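9/4/20

I have finished the written part of my lay ministry training, 16 months after Ashok Bisht talked me into applying. He runs the course for our group of congregations and has been very patient with me. My last essay was on hospital visiting and came back with two pages of notes, most of them fair.

The next stage is a placement. I was meant to start at Carkano chapel, but the building is shut and services are being read over the telephone for now. Iraklis Tzanetos, the minister there, has asked me to take the evening prayers on Thursdays' old slot, whichever night that ends up being.

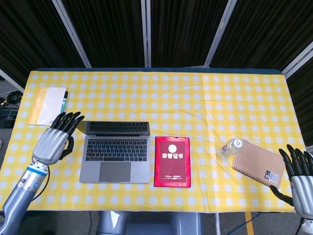

Notebook and marker on the yellow cloth.

I have been reading up on the chapel's history as well. The Hägglund family left it £3,000 for an organ, and the organ is still there, with three stops that don't work. Iraklis would like them repaired before November. I said I would write to the firm in Risura and ask for a price.

Preaching is the part I'm least sure of. My first sermon went on too long and I lost my place in the middle of Ruth. Ashok's advice was to write the ending first and cut anything that doesn't lead to it. I have tried that with the Easter one and it is shorter, though I still don't like the opening.
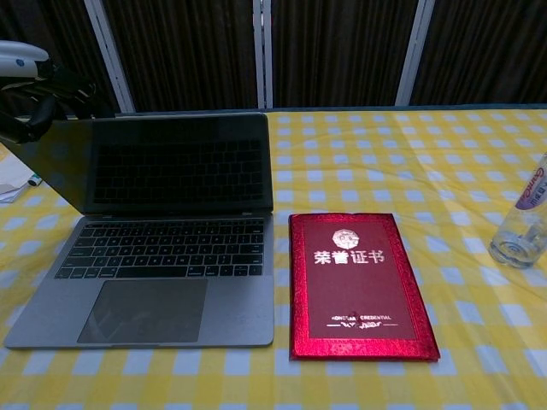

Laptop and red folder, side by side.

If anyone has a good plain book of prayers for the bereaved, please leave the title in the comments. The one I have is very old and hard to read aloud.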